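About Morora

Morora is a small non-profit organization in Closton. We help young people who are deaf, blind or have a physical disability to learn a trade and find paid work. Our house is at 1703 Bakos Street, on the ground floor, with a side entrance without steps.

How it began

Our founder, Imre Deák, worked for 14 years as a bookbinder before he lost most of his hearing. His employer at that time did not know how to keep him, and he did not know what to ask for. Later he rented two rooms and began to teach binding and box making to three young people from the neighborhood. One of them, after a year, was hired by a printing house in Hadton and still works there. The others wanted to learn something else, so we had to find other teachers, and in this way the organization became bigger than it was planned.

What we do

Today we offer training in bookbinding, clothing repair, bicycle repair and basic office work. A course takes 7 months. The first part is in our own rooms, and the second part is with an employer, who pays the trainee a wage from the first day. We do not agree to unpaid placements. We had such placements in the past and we stopped them, after several trainees were sent home at the end with only a letter of thanks.

Each trainee has one contact person on our staff, who visits the workplace every two weeks and speaks also with the foreman or the shop owner. Many questions are simple ones: where the lamp is placed, how the fire alarm is noticed by a person who does not hear it, who can give the work orders in writing. Some questions are more difficult, and then the visits continue after the course is finished.

Over 500 people have completed a course with us. Not all of them work in the trade they learned. A few have opened their own small business - mostly in clothing repair - and we help them with the registration and the first tax papers.

How to join

New courses start in August. You can apply if you are between the ages of 16 and 29 and live in Closton or Hadton. A school certificate is not necessary. Please write to us or come to the office in the morning, when a sign language interpreter is present. Parents are welcome, but we like to hear first from the applicant.

Employers who want to take a trainee can ask for a visit at any time of the year.

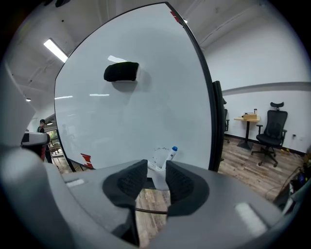 Whiteboard and eraser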